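Newsletter > Working Practice > Standards Watch

2021-01-24 | By Fiorella Longo
12 comments | 30 shares

Another checklist, and who it is for

The Grimora handling code has reached its third draft, and I have now read all of it twice. It runs to 294 clauses. It tells you what to call a pick, what to call a failed pick, who may stop a run and which form they fill in afterwards. Some of that is useful. A good deal of it reads as though it was written by people who last stood next to a working arm several years ago.

Let me start with the part I like. Clause 3 says that any success rate must be given with the number of tries behind it. We have needed that for a long time. When Rorance sent round its grasping results last winter, the headline was a very high percentage and you had to write to them to find out that it came from 30 tries, all with the same part laid down in the same place. I wrote. Nahuel Vergara answered within the day and was perfectly open about it, but the figure had been passed on by then and I still see it in slides.

The trouble begins with the section on test parts. The draft wants every lab to use a "representative set", and then leaves the word representative to do all the work. Wubit Belay asked at the last open call what it meant and was told it would be a matter for local judgement. If it is a matter for local judgement, it isn't a standard. Two labs can both tick the box, one with a tray of neat cubes and the other with a heap of awkward castings, and print their numbers side by side.

Shape matters a great deal with a two-finger gripper. A six-sided part offers flat faces to close on, but take it by a corner and you are asking a different question of the pads. A plate with holes through it can be easy from one side and hopeless from another. I would like the code to say, in plain words, that the way each part is presented must be written down: which way up, what is next to it, and where the fingers close. The draft asks for the name of the part and its weight. 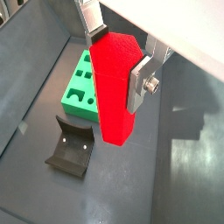
Robot Practice Group, Tevholm

A red prism gripped upright just over the floor, with a green slab and a black curved bracket lying close by, would go down under the draft as one line: prism, held. Was the angle of the lower end allowed for? How near may the neighbours be before the clearance should be noted? There is no box for either. Cinzia Serra has suggested a simple sketch on the back of the run sheet, and I think that would beat most of section 4.

Then there is the finger question. Pads wear, screws work loose, and people swap one finger and leave the other. The draft says grippers should be "maintained in good order". Morelli's own shop rule, which fits on a card, says to check the pads and the fixings before the first run of the day and to sign for it. I know which one I would trust if I were handed somebody else's results.

I am also wary of the claim in the covering letter that the code rests on 1,272 logged runs. Logged by whom, on what machines? Lucrezia Galli has asked for the breakdown and been promised it for February. Until it turns up I'd treat that number the way clause 3 tells us to treat everyone else's.

None of this means we should ignore the thing. If it goes through as it stands, buyers will start asking for it by name, and small labs will spend days on forms that say very little about whether a part was held well. Comments are open to anyone, members or not. Please quote the clause number, keep to one point per comment, and if you have an example from your own bench, put it in. Mine went off on Friday and covers sections 4 and 7 only. Cinzia is collecting replies for the group and would like yours by the end of the first week of February.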